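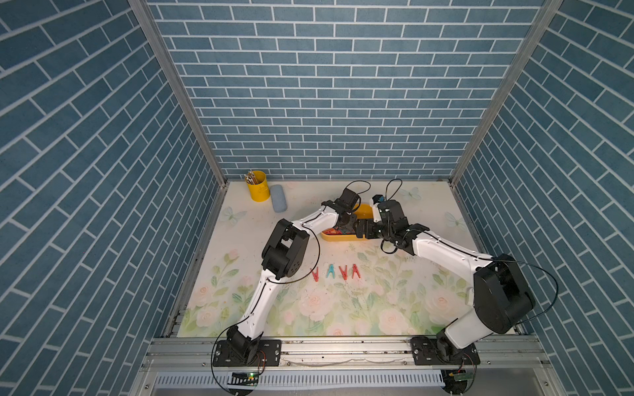

Changed the sign-up page for my email list at Rokgate this September and the numbers moved more than I thought they would. Posting what I did in case it helps another small shop. We sell floor mats and wall coverings. Margins are thin, so I don't pay for ads.

The old form asked for name, email, postcode and what you were shopping for. The new one asks for email. Sign-ups went from 100 a month to 300.

I also dropped the "join our newsletter" line. It now says what you get: 2 emails a month, one with new patterns, one with offcuts at a lower price. The offcuts email gets far more clicks.

The welcome email used to go out the next morning. It now goes straight away and asks one question, which room are you doing? Plenty of people reply. I copy their wording into my product pages.

Tried a pop-up as well. It did badly on phones and two customers in Bistby wrote in to complain, so it's gone.

I moved the list from Genstead to Ruawai at the same time. Cheaper for a list my size, but the import took most of an evening and I had to redo all the tags by hand. Export your tags separately before you cancel anything.

Next job is people who haven't opened in months. I'll send them one plain email asking if they want to stay, then remove the rest.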